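The tide tables for Vamcombe were computed on one machine, and in November the machine began adding seven minutes to every high water. The harbor office logged the error and kept printing. Boats left late – none were lost.

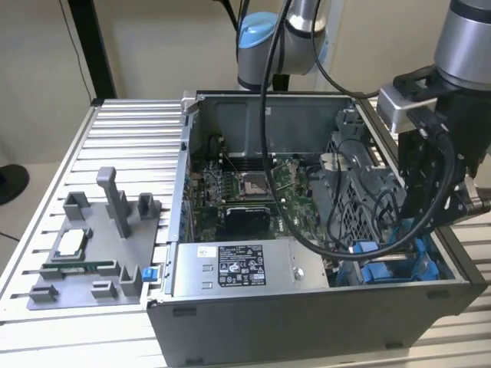
Tower with the side panel removed.

The technician checked 961 entries by hand against the gauge at Grevonden. The gauge agreed with the machine. She wrote this down, crossed it out, and walked to the breakwater with a watch. The water came up seven minutes after the old tables said it should, and stopped at the usual mark. 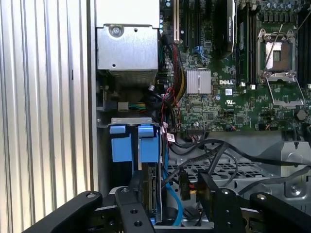 Did the office correct the tables?
The office left them as printed and moved the ferry to Moura seven minutes later.

Her report ran to 700 words. Under "Cause" she entered the sea.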